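Home | Module | Notes | Reading | Contact
Print this page | E-mail this page

Unit 4: Who actually runs a shared ledger?

The sales pitch for Tandemik is that no single firm controls it. Read the membership rules before you believe that. The network has 32 approved nodes, and a new one gets in only if existing members vote for it. A ledger that anyone can read but only invited firms can write to is a club with a public noticeboard. It may be a useful club. Call it what it is.
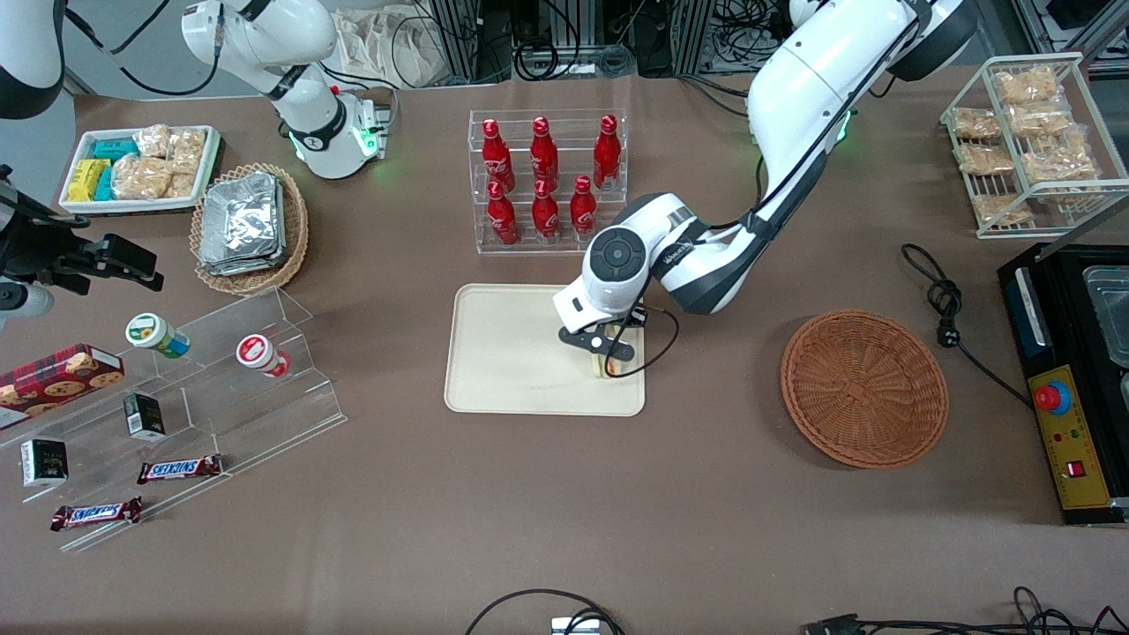
Two-armed robot at a tray.

Prinwood, our retail case, put its stock records on Tandemik and claimed better trust between suppliers. Ask what was wrong with the old database. The case paper gives one answer, that suppliers argued over delivery times, and a ledger can't settle that. If a clerk types in the wrong hour, the wrong hour is kept for good, with 336 signed copies to back it up.

Watch for these claims in the reading:

- "Tamper-proof". Against whom? Okoth hosts 3 of the nodes and writes the software for all of them.
- "Real time". The paper never says what was measured, or from where.
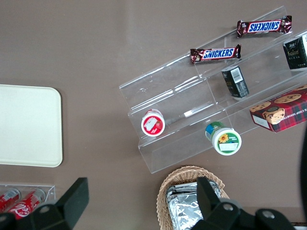 The same goes for cost. Clumer, which sold the hosting, compares its monthly fee with a full database team, as if members could then sack the team. They can't. Somebody still has to mind the keys, fix bad entries and answer the phone.

For the seminar, write one page on whether Prinwood could have got the same result from an ordinary database with an outside auditor. Bring the membership rules with you, marked up. I'll want to see which clause lets Okoth switch a node off.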